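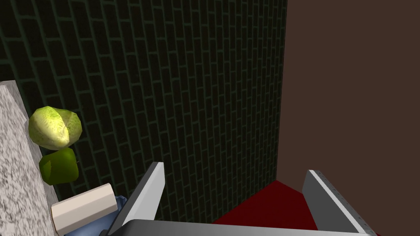 Hangar and ramp checklist, light aircraft, with comments

Fire extinguishers: OK. Both tagged and in date.
Fuel cabinet: OK. Door latches. Drip tray needs a wipe.
Tie-down ropes: REPLACE 2. Frayed at the knot, spots 3 and 4.
Tow bar: OK. Pin is stiff, oil it.

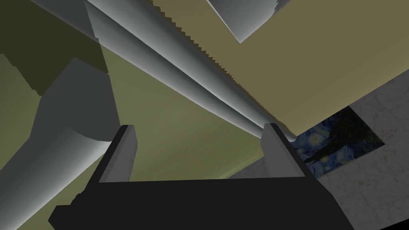 Forsyth, 6th February

Battery charging bench: OK. Charger leads checked for cuts. Keep the lid of the Zekier charger closed when not in use.
Hangar door track: CLEAN. Gravel at the north end. Door still closes fully.
First aid kit: RESTOCK. Burn gel missing.
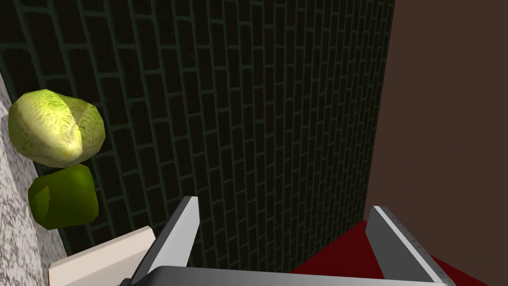
Green tile and brown wall, inside corner.

Compressor: OK. Relief valve opens at 109 psi. Drained.
Tire gauge: FAIL. Reads low against the shop gauge. Tagged out, new one on order from Flandix.
Ramp lights: OK, but one lens is cracked. Recheck in March. 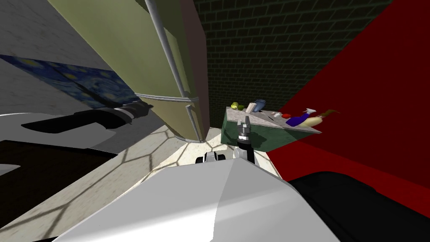

Ground safety inspector, Wonden Flying Club

Open items from last time: windsock replaced, spill kit moved next to the pump. The 70-foot extension cord is still in use with a taped plug. Take it out of service today and cut the plug off.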